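Tererum Kitchen Counter Set: README

Tererum is a set of simulated manipulation examples for training a policy that picks one named object from a crowded kitchen counter. It was prepared for the Costache learning code, but the files do not depend on it. Please read the part on known problems before you train, because two of them changed our own results.

Version of 30/10/2022.

What is inside

The set has 418 episodes. Every episode is saved with three rendered camera streams: one close to the gripper, and two that look at the arm and the counter from opposite sides. The joint positions, the gripper command and the text instruction are saved together with the images. No picture in this set is a photograph.

The gripper stream is the one which most users want first. It shows little of the room, and the gripper itself hides a part of the object at the moment that matters the most. 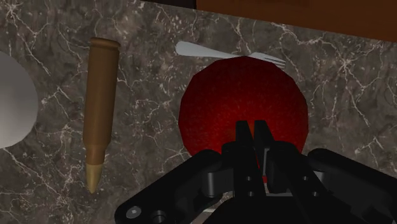
Gripper stream. Target: red fruit. Fork and rifle cartridge lie close to it.

The objects were chosen by shape and not by what belongs in a kitchen. A policy that has learned "on a counter there is only food and dishes" should not get help from this. Some objects are also wrong in scale when you compare them with each other. We left the scale as it was in the object library, and we ask you not to correct it if you wish to compare with our numbers.

How the episodes were gathered

An operator moved the simulated arm with a hand controller and followed one written instruction, for example "pick up the apple". The operator saw the two outside views on one screen and could switch to the gripper view. Each episode has a limit of 800 steps. If the limit was reached, the episode was kept and marked as "timeout" in the field "end_reason".

Failed attempts are not removed. In the Ulen set, which was our earlier work, we deleted them, and the policy had no examples of coming back after a bad approach. If you need only good episodes, filter by the field "success".

The first outside camera shows the arm over the length of the counter. It is the best view for checking which objects stand near the target, such as the fork in front of the apple or the teapot farther to the right.

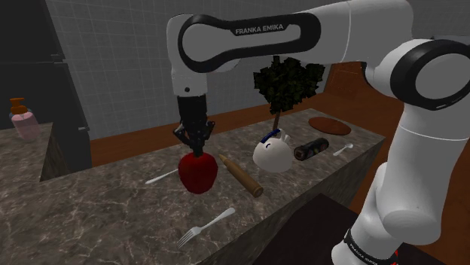
Labels and fields

- instruction: one sentence, in English, lower case
- target: name of the object, as in objects.txt
- success: 0 or 1, set by the simulator
- end_reason: released, lifted, timeout or stopped
- checked: 1 if a person has looked at the episode again

The word for the same object can change between episodes. The target can be "red fruit" in one instruction and "apple" in the next. This is on purpose. The column "target" has always the same name, so use this one for counting.

The success label needs some care. The simulator gives 1 when the target is higher than the counter and both fingers have contact. It does not test if the grasp would stay. In October we looked again at a part of the episodes by eye, and those have "checked" set to 1.

The second outside camera is placed on the other side, with the robot behind the counter. In the view that follows, the apple is above the counter at the fingertips, and a white dome-shaped object stands under it. From this angle you can see the relation of fingers and target well, but the height is difficult to judge without the state file.
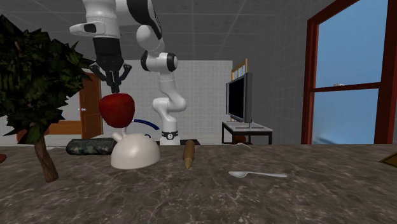
Reading time: 3 min

Known problems

1. The round objects have visible flat segments in their outline when the gripper camera is near. A model can learn these edges as a feature. We advise a light blur during training.

2. The stone texture of the counter has strong pale veins, and thin metal objects are hard to separate from it at low resolution. Our first detector confused veins with fork tines.

3. Large leaves of the small tree can cover part of the background in the outside views. The tree is never a target.

Splits

The split is made by counter layout, and the lists are in splits/. Do not mix the episodes by random, or the same layout will come in both training and test. The folder "omano" contains 2 layouts with no training episodes, and it is for the final test only.

Contact: dataset mailbox, Tererum project | © 2022 Tererum | Back to top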